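Subject: Re: [sim-practice] draft rules for scene checks, round 2
From: Sofia Bastos
To: sim-practice list

Hi all,

Quick one before I'm off the grid till the evening, sorry for the state of it. Replying inline to Ghazala's, I trimmed the parts I agree with, which was most of it.

Ghazala Afridi wrote:
> I've been through the draft twice now and I still think section 4
> is too soft. "Scenes should be reviewed before use" means
> whatever the reader wants it to mean. Reviewed by who, for what,
> and where does it get written down? At Prata we had 54 scenes
> go through last March and the review column said "ok" for all
> of them. Then Skivlow picked up the same set and threw out 20
> in one afternoon. Same scenes. Different idea of ok.

Yes. Agree, and I had the Skivlow list in front of me when I rewrote it. Most of the 20 weren't broken as such. Collision shapes that didn't match the mesh, objects with default mass, two with the gravity vector left over from some other test. Stuff you can't see in a render. So "looked at it" can't count as a review. New wording for 4.1:

"A scene is reviewed when a named person who did not build it has (a) opened it in the simulator, (b) stepped it with no robot commands until objects settle, and (c) signed the scene sheet with the build number."

I dropped the bit on how many seconds to step. Everybody's solver is different and we'd argue till summer.

> Also please can we say something on clutter. People keep
> treating a sparse scene as an easy scene and skipping the
> sheet for it. The sparse ones are where I find the worst
> mistakes.

Same experience. Added as 4.3, "The sheet is required for every scene regardless of object count." One sentence, no exceptions clause. If Plorken want an exemption for their calibration rooms they can write in and ask.

I've pasted in the desk and stool room because it's the one I'm using for the worked sheet in the annex. Not much in it, and the sheet still ran to a page and a half.

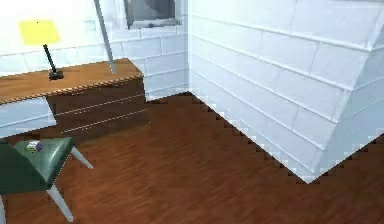

Desk room for annex B. Lamp on the desk, small multicolored cube on the stool, arm link coming down from the top.

What went on the sheet for this one, short version:

Cube on the stool. The seat is padded to look at, so the first thing I want written is wether the contact is modeled soft or rigid. Either is fine. Leaving it blank is not fine. A policy trained on a rigid cushion is going to get a surprise on a real one and whoever reads the results needs to know.

Lamp. Thin stem, small base. Is it fixed to the desk or free? Builders pin these down all the time so they don't fall over during reset, and then a collision with the lamp costs nothing in sim. If it's pinned, say pinned.

Drawers. Three seams on the front of the unit. Sheet has to say if they are joints or just texture. I have seen a task prompt ask for a drawer that was painted on, and it went in the failure stats as a planning error for weeks.

Walls and floor. The bottom of the brick wall meets the floor in a stair-stepped line here. Visual mesh or collision mesh or both? Matters for a mobile base, matters a lot less for a fixed arm, so I'd make it mandatory only where the base moves. Views?

> Last thing, the term "realistic". Can it go. I counted it 101
> times across the draft and the comments and I couldn't tell
> you what any one of them meant.

Gone from the rules text. I left it in the intro once, in quotes, where it says we don't use it. In its place there's a plain split: visual match, contact match, timing match. You claim each one separately and you say what you compared against. If you compared against nothing you write "none". Plosto's people already do something close to this in their internal notes and were happy for us to borrow the headings.

> And who holds the signed sheets?

Still open. I'd say they sit next to the scene file, in the same repo, same version tag. A sheet in a shared folder somewhere goes stale the first time anyone moves a table. Ghazala prefers a central register so outside labs can search it. I can live with both if the register only points at the repo copy and doesn't hold it's own.

Things I need from the list:

- a yes or no on the 4.1 wording above
- anyone with a mobile base, a view on the wall/floor point
- someone other than me to fill in the annex B sheet blind, so we can compare. Allow up to 2 hours. I'll send the scene file off list
- objections to "none" as a permitted answer. I know there are some

Not reopening section 3 (emergency stop behavior in sim). It was agreed last round and the hardware folks signed it off. If you have a new point on it start a new thread, please don't bury it in this one.

Will fold in whatever has arrived by 6 pm and post the clean draft after that.

Sofia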